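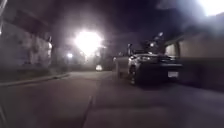
Lane at night, sedan parked on the right, streetlight on.

**Ticket 1555: Wi-Fi drops every evening, Skerkham flats, ground floor**
Opened 3/3/26 by Murray Lévesque
Priority: normal
Status: monitoring

**Problem**
Laptop and TV lose the connection after dark, usually for a few minutes at a time. Phone on mobile data is fine. Router is a Nisell, supplied by Fevurano when the line went in last September. Plan is 300 Mbps.

**Log**

- Restarted router. Connection back, dropped again the same evening.
- Wired laptop straight to the router with the short cable. No drops on the wire, so the line itself looks OK. Speed test 114 down on Wi-Fi, full speed on the cable.
- Router was set to pick its own channel. Its event list shows a channel change at each drop. Fixed the 2.4 GHz band to channel 11.
- TV still dropped once. It was saved to the old network name from the previous router. Removed that entry and joined again.
- Ojo extender in the hallway was on old firmware. Updated it. Update failed the first time with error 2, went through after a factory reset. Had to enter the password again.
- Moved the router off the floor and onto the shelf.

**Not tried yet**
Turning the extender off for a full evening. Murray will do this if the drops come back.

**Next step**
Leave the channel fixed and keep the event list. If there are more drops, export the list and attach it here before restarting anything, as a restart clears it.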